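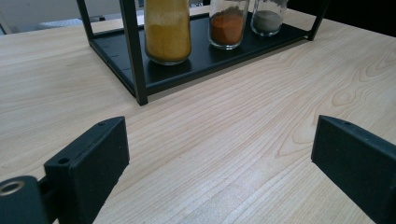 工单主题:调料架取放任务批量退回,退回码“起始段不合格”与“接触对象违规”并存
所属项目:Zotholm 台面操作采集
工位:Pondthorpe 二号台
设备:Zupan 手持夹爪(双指,腕部相机)
适用规范:Dellik 采集作业规范,第二章(起始与结束)、第四章(易碎及开口容器)
优先级:中
状态:已关闭
提交日期:2019年12月24日

一、问题描述

本批共提交102段,质检退回58段。任务内容为从黑色金属置物架的托盘上取出指定玻璃罐,放到木质台面上,静置后放回原位。托盘上固定摆三只罐,内装黄色、橙红色、灰色粉末,按斜线排成一列。

退回记录里同一段经常同时带两个退回码。现场按第一个码重录,重录后第二个码仍在,继续退回。请求确认:
(1)两个退回码各自对应哪一条规范;
(2)规范第二章与第四章对起始位置的要求是否冲突;
(3)已退回的数据能否补标后放行,不重录。

二、现场已做的检查

相机固定件重新紧固,无松动。
指尖开合行程重新标定,全开位置与出厂值一致。
时间戳连续,无丢帧。
照度读数在规范允许范围内,台面左后侧偏亮,未触发过曝报警。
更换采集人员后重录一组,退回比例没有明显变化。

三、技术支持第一次回复

从上述检查看,硬件不是主要原因。请补充以下信息:
起始段静止时长的设定值;
每段开始时指尖到最近一只罐的距离,用尺量,不要目测;
罐子的摆放顺序是否每段相同;
任务指令文本原文,包括标点。

另外请确认一点:退回码“接触对象违规”不等于碰倒。指尖在目标罐以外的任何罐上产生可检出的接触,都会给这个码,推动、擦过都算。

四、现场补充

静止时长设定为3秒。指尖距离没有逐段记录。摆放顺序全批相同,黄色在前,灰色在最后。指令文本为“取出中间的罐子”或“取出灰色的罐子”,两种交替。

夹爪张开后两指之间较宽,罐与罐的间隙小。取中间那只时,指块外侧容易擦到黄色罐。现场的做法是先把夹爪转一个角度再进,有的段能避开,有的段避不开。

五、技术支持第二次回复(原因分析)

原因一:静止时长。第二章要求起始静止不少于5秒,夹爪全开,不得处于接近动作中。现场设定值是旧版规范的数,规范改版后工位模板没有同步。这一项设定对全批生效,但质检端只对静止段内检出位移的片段给码,所以没有全批退回。已通过的片段同样不满足新版时长,处理办法见第七节。

原因二:进入方向。第四章要求对玻璃容器从罐列的空侧进入,指块平面与罐列方向平行或接近平行。目标罐两侧都有相邻罐时,应先判断张开宽度能否在不接触邻罐的前提下通过;不能通过的,收窄到刚好容下目标罐再下探。现场全部以全开宽度进入,这是接触码的来源。

关于第二章与第四章是否冲突:不冲突。第二章的全开只约束起始静止段。静止段结束、动作开始以后,开度由第四章管。把全开状态一直保持到接触前,是对第二章的误读。这种误读在别的工位也出现过,规范下一版会在第二章加一句说明。

关于指令文本:“中间的罐子”不合格。指代应在起始画面内有唯一解,且不依赖观察角度。托盘是斜着摆的,夹爪位置低时,架子上部不在画面里,“中间”“左边”“后面”这类词会随手的位置变化。请改用内容颜色指代,如“橙红色粉末的罐子”。内容物名称未经核对的,不写名称,只写颜色。

六、修正操作

以下步骤在 Pondthorpe 二号台执行,其他玻璃容器工位参照。

1. 将工位模板中的起始静止时长改为5秒,保存后重启采集程序。只改界面数值不重启,程序仍按旧值运行。
2. 架子四周台面清空,只留本段任务所需物品。
3. 夹爪全开,指块朝向架子,悬停在架前的空台面一侧。目标罐须有足够部分在画面内,能够凭颜色辨认。目标罐上沿出画是允许的,完全被立柱遮挡是不允许的。
4. 静止段结束后再移动。移动过程中调整开度,不要在罐列上方调整。
5. 夹持部位取罐身中段。不夹罐口,不夹底沿。
6. 提起高度以罐底越过托盘边沿为准,不要多抬。
7. 放置后两指先松开,停顿,再退出。不允许边松边退。
8. 放回托盘时按原顺序。如原位已偏移,结束本段,人工复位后重新开始,不要在段内用夹爪推正。
9. 罐体外壁或台面出现散落粉末,停止采集,清理后检查指面。指面有粉末时不得继续。

罐内壁附着粉末属于正常状态,不需要处理,也不要为了外观换罐。同一批次内更换容器须另开批次号。

七、已有数据的处理

只带“起始段不合格”的片段:原始记录若在静止段之前还有可用的静止画面,可由质检端前移起点后复审。原始记录已裁剪的,重录。
带“接触对象违规”的片段:不放行,不补标。归入失败样本目录,保留原退回码。
已通过但静止不足的片段:由质检端打旧版标记,不与新版数据混入同一批次。
指令文本使用位置词的片段:文本可以改,画面不动。改文本须双人核对,核对人不得是该段的采集人员。

八、验证

现场按第六节修正后重录一小组,取橙红色罐和灰色罐各半。质检结果:未出现“起始段不合格”;“接触对象违规”出现一次,发生在取橙红色罐时,擦过黄色罐。回看记录,进入前开度已收窄,但夹爪绕自身轴线有偏转,外侧指块先到。

处理意见:罐间隙小于指块厚度时,不应强求从间隙进入。第四章允许先移开相邻罐,前提是移开动作写进指令文本,作为任务的一部分。现场可在两种做法中选一种:调大罐间隙后重新标定摆位,或改任务文本。一个批次内只用一种。

现场选择调大间隙。托盘上用定位贴标出三只罐的落点,定位贴颜色须与托盘一致,不得使用反光材料。再次重录,两种退回码均未出现。

九、遗留事项

工位模板与规范版本之间没有自动校验。已转模板维护方,要求在采集程序启动时比对版本号,不一致则禁止开始。该项另立工单跟踪,不影响本单关闭。
第二章说明文字的修订稿待发布。发布前以本单第五节为准。
指块厚度与最小罐间隙的对照表尚缺,Zupan 侧答应补充,收到后附入第四章附录。

十、关闭说明

现场确认问题解决,同意关闭。若三十天内在同一工位再次出现相同退回码,请在本单下回复重新打开,并附上当时的模板导出文件和指尖到最近罐的实测距离。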